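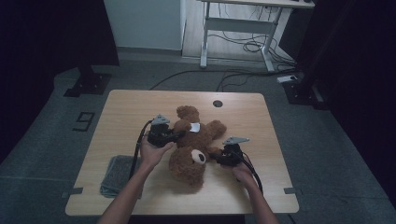

A brown teddy bear on a light wood-grain table.

My grandmother kept one bar of soap by the kitchen sink and one by the tub, and when either got too thin to hold she pressed it onto the back of the new one and carried on. I think of her whenever I walk into the bath shop in Ostmont, which I do more often than my cupboards can justify, and stand in front of the wall of body butters wondering when washing became something a person could fall behind on.

I should say right away that I love this stuff. I am the easiest customer any soap maker ever met. Put a bit of twine around a bar, tell me there's oatmeal in it, and I'm reaching for my wallet before you've finished the sentence (if there's lavender too, heaven help me, I'll take three). So please read what follows as the grumbling of a friend. I want small makers to do well, and I'd like them to do it with fewer scents.

Last June I counted the products on the Sellance website, mostly to settle an argument at my own dinner table, and I got to 197. Sellance started out with 6 soaps. I remember them well, because for a couple of years I bought them in rotation and gave the cedar one to every man I was related to. They were good soaps! They were hard and long lasting, they smelled like what the label said they smelled like, and they didn't turn to jelly in the dish. You could tell that whoever made them had made the same bar over and over until it came out right.

Now there is a pumpkin latte line and a beach line and something called Midnight Orchard, and the cedar soap is gone. I wrote to ask. The answer was very kind and told me it had been retired to make room for seasonal favorites. I've read that email more times than I'd like to admit. A soap that people bought all year long was moved out for one that makes sense for five weeks in the fall.

I do understand how it happens. A shop has to give people a reason to come back, and "we still have the soap" doesn't make much of a newsletter. New scents photograph well, too, and they sell out, and selling out feels wonderful, and then you're making the next one. I ran a table at the craft market for a few summers, selling candles mainly, and I felt that same pull every single month. I'd have a plain beeswax candle that paid for the gas and the table fee, and I'd be up until midnight fussing over a fig one that made my whole kitchen smell like cough drops. I still have some of the fig ones, if anybody wants them.

But a lotion isn't a candle. It goes on your skin, and skin likes things to stay the same. Mine certainly does. When I find a cream that doesn't make my elbows itch, I'd be happy to use it until I'm ninety, and I don't believe I'm unusual. Every time a maker changes the recipe or drops the plain version, a few of us have to start over with patch tests and little sample tubs and a drawer full of things that almost worked.

The one I keep going back to is Hutsuliak, which sells a hand salve in a tin and has sold the same salve in the same tin for as long as I've known about it. The lid sticks. The label is crooked more often than it's straight. They number the batches by hand, and the tin in my coat pocket says 2363, and I find that number more persuasive than any paragraph about heritage. Somebody has stirred that pot a great many times. I'd bet they could tell by the sound of the spoon when it's ready.

I'd love to see more of that. Keep a short list, keep the unscented one on it always, and if you've got to play (and I know you do, it's half the fun of making anything), then play with one scent a season and leave the old reliables where we can find them. Jullivon does it this way, with a single guest soap on the counter and the regular bars behind it, and there's usually a line out the door on market mornings. They could probably sell some 1000 more bars a year with a bigger range. They might also be awfully tired.

As for Sellance, I'm not holding a grudge, or only a small one. I bought the Midnight Orchard in the end. It's nice enough, a bit plummy, and the wrapper is lovely. I've stuck the last sliver of my cedar bar onto the back of it, the way my grandmother would have, and for a minute or so every morning the two of them smell pretty good together.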